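How do you teach a robot to pick things up?

A robot arm does not know what a bag is. It does not know that a bag can sag, slip or fold when you lift it. Somebody has to show it, and there are two main ways to do that.

The first way is remote control. A person sits at a desk in Girnwood and moves a set of handles. The robot copies every move. A computer saves what the robot's camera saw and how its joints turned.

The second way is to leave the robot out of the lesson. The teacher holds a gripper, a tool with two fingers that open and close like the ones on the robot. A small camera on the tool records what happens in front of it.

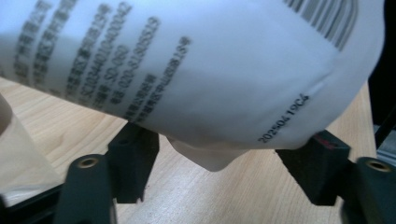
Soft things are harder to learn than hard things. A wooden block keeps its shape when you squeeze it. A plastic pouch does not — it bulges in one place and creases in another, and it looks a little different every time you pick it up. So the teacher does the same job again and again, starting from a new spot each time.

Hrvoje Halilović teaches robots at Girnwood. For one job he may do 200 lifts, in groups of 20, with a rest after each group. "My hand gets tired before the computer does," he says. If he drops something, he marks that try so it can be sorted out later.

All the tries are then given to a computer program. It looks for links between what the camera saw and what the fingers did next. This can take about eight hours. After that the robot has a go by itself, usually slowly at first.

Try it at home
Ask a friend to close their eyes. Using only words, help them pick up a sock and put it in a box. Then let them open their eyes and show them with your own hand. Which way was quicker?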